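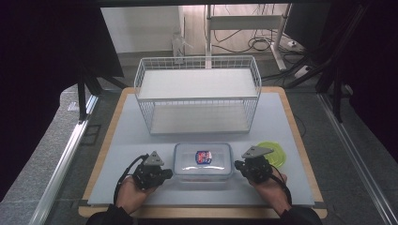 *A two-level wire rack and a clear lidded container.*

**Pantry labeling at the Drutmont kitchen**

From Fri 20 July, every item kept in the shared pantry needs a date label on the container itself - labels on lids do not count, as lids get swapped. Write the date the item was opened and the date it must be used by. Cooked food is kept for no more than three days.

The refrigerator log moves to the Paquette sheet, which has room for two readings a day. Record the temperature before the door is first opened. Anything above 40°F is entered twice, 7 minutes apart, and reported to Charalambos Sfakianakis.

The label order for August is 1,000 pieces, up from 700. Rolls are stored in the drawer under the scale. The Jolatville kitchen keeps its present system until its stock of printed labels is used up.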